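Zendineo Trailers – Customer Support
Ticket: Nearside lights dropping out on Grunano 6x4 tipping trailer
Opened: 8/27/21
Opened by: Liette Kowalchuk
Product: Grunano 6x4, timber floor, single axle, unbraked
Status: Closed

Customer's message

I bought the Grunano from your yard last December and have used it most weeks for logs and garden waste. The nearside tail light and the nearside indicator go off when I am driving and come back when I stop. The offside is fine. The brake lights work on both sides, or they did when my neighbour stood behind and looked. The car is an estate with a 13-pin socket and I use the short adaptor that came with the trailer. I have changed both bulbs on the bad side and it made no difference. I need it working before the wood delivery.

Liette Kowalchuk

Reply from support

Thank you for the details. A fault on one side that comes and goes with movement is usually a poor connection somewhere in the wiring. Please try the following in order and write back with what you find.

1. Unplug the adaptor and look at the pins on both ends. Green or white deposits should be cleaned off with contact cleaner and a small brush. Check that no pin has been pushed back into the plug.

2. Plug in again, switch on the side lights and move the cable gently by hand near the plug. Ask someone to watch the nearside lamp.

3. Do the same at the junction box under the front of the bed. It is the grey box with the Nuchit label.

4. Take the lens off the nearside lamp and check that the bulb holders are clean and grip the bulbs firmly.

Please do not tow the trailer on the road until both sides work.

Customer's reply

Did all four. The pins were a bit dull so I cleaned them. Moving the cable at the plug did nothing. Moving it at the grey box did nothing that I could see, but I had the lid on. The bulb holders look clean. With the trailer standing still everything works, so I can't tell if I have fixed it. I drove it up and down the yard here and after the second bump the nearside tail light went off again.
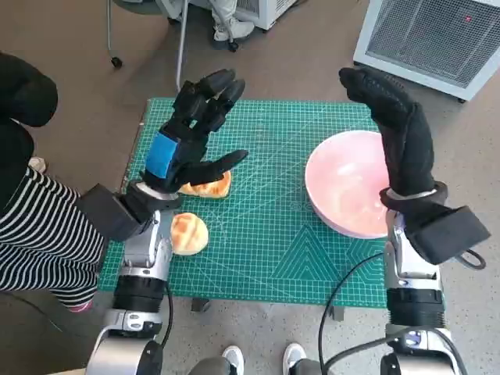
Reply from support

The yard test is useful. The plug and adaptor can be left alone for now. Please open the Nuchit box (2 screws, cross head) and check the terminals. On the Grunano the nearside tail light is on the brown wire and the nearside indicator is on the yellow. Pull each one lightly. A wire that moves in its terminal needs to be taken out, trimmed back to clean copper and refitted.

Check the white wire as well. That is the earth, and a loose earth can cause all sorts of odd faults, though it would more often affect both sides.

Disconnect the trailer from the car before you put a screwdriver in the box.

Customer's reply

Opened it. Brown, yellow and white are all tight. No water inside. I tightened everything by a fraction anyway. Closed it, drove over the same bump, same fault.

I did notice that the cable to the nearside lamp goes through a hole in the chassis near the wheel and there is no rubber in the hole. The offside has a rubber ring. Should there be one on both sides?

Reply from support

Yes, there should be a grommet on both sides. Without it the cable rubs on the steel edge and the outer cover wears through. The conductors inside can then break and only touch some of the time, or short to the chassis. If a short has been happening you may also find a blown fuse on the car side.

Could you pull about a hand's width of cable back through the hole and look at the part that sat against the edge? If you can send the serial number from the plate on the drawbar, we will check which parts were fitted.

Customer's reply

Found it. The black cover is cut right through on the underside and the brown and yellow wires are both nicked. The yellow is hanging on by a few strands. No fuses gone on the car. I will send the serial number by phone as the plate is hard to read and I don't want to get it wrong.

Internal note

Serial number taken by phone. Trailer is in warranty. The lamp cables on this batch were fitted by Clorker before delivery to us. Grommet missing from the nearside chassis hole, so this is a build fault and the customer should not be charged. Sending one nearside lamp cable, 2 grommets (20 mm) and a bag of 8 cable clips. Customer has been offered a workshop slot but would like to fit it at home.

Reply from support

The parts are in the post, free of charge. To fit them:

Unplug the trailer. Disconnect the old cable at the Nuchit box and at the lamp, noting where each colour goes. Smooth the edge of the hole with a fine file and touch in the bare metal with paint. When the paint is dry, press in the grommet, feed the new cable through and connect both ends. Clip the cable along the inside of the chassis and leave a little slack at the lamp. Keep it clear of the wheel and the tipping hinge.

The second grommet is a spare. Fit it on the offside if the ring there is cracked or hard.

Customer's reply

Parts came. Fitted in roughly an hour, most of which was the filing. The offside ring was fine so I have kept the spare. Went over the bump several times and then out to the main road and back with the side lights on, and the nearside stayed lit. Indicators good as well. You can close this.

Closing note

Fault: chafed nearside lamp cable, grommet not fitted at build. Cable replaced by customer, parts supplied under warranty. Clorker informed. Yard staff to check the chassis holes on the remaining Grunano stock before any more go out.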